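Kendero Divided Wooden Desk Box: Review
By Naa Asamoah
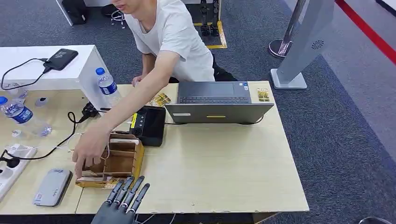

I bought the Kendero box in April to deal with one problem, the pile of cables and small parts that lives on the table where I work. I had been using a plastic drawer insert from Grodberg before that, and it slid every time I reached into it. I've now used the Kendero long enough to say what it does well and where it falls short.

It is a small open box with thin dividers. There is no lid, and Kendero doesn't sell one separately. The inside is brown and the outer sides are a lighter, yellowish color. I would have liked one finish all over, but I stopped noticing after a week.

The open top is the main reason to buy it. I can drop my hand in and get what I want without moving anything else on the table. With the laptop open and a cable or two running across, there isn't much spare room, and a box with a hinged lid would be a nuisance. The footprint is small enough that it sits at a front corner and stays out of the way.

The compartments are not all the same size. The larger one at the front is the most useful. A coiled charging cable fits in it, and so does a small pair of pliers if you lay them at an angle. The smaller ones are good for adapters, screws, spare keys and memory cards. Two of mine hold nothing but paper clips and rubber bands, and that suits me fine.

The dividers are the weak point. They are thin, and one of mine had some play in it from the first day. A drop of wood glue fixed it -- I did the other joints at the same time -- but a new box shouldn't need that. The dividers can't be moved, either. If you want to change the layout, look at the Fukum tray, which has slots along the walls. My coworker Etornam Tetteh has one and likes it, though it takes up a lot more of the desk.

Cleaning is dull work. Dust collects in the corners of the compartments, and a cloth won't reach them. I tip everything out and use a dry paintbrush. I have not used water on it and wouldn't.

The bottom came bare, with no feet or felt. On a smooth tabletop it moves a little if you pull a cable out in a hurry. I put on stick-on felt pads from the hardware store and they slid even more, so I switched to rubber ones. Those hold.

Packaging was plain cardboard with a single sheet of paper inside. Nothing was damaged. I ordered it through Ojeda, and their return window was long enough that I could have sent it back over the divider -- I decided it wasn't worth the trip.

I would buy it again for a desk or a small workbench. I wouldn't buy it for anything heavy, or for a kitchen drawer where it would get wet.

Reviewed July 26, 2023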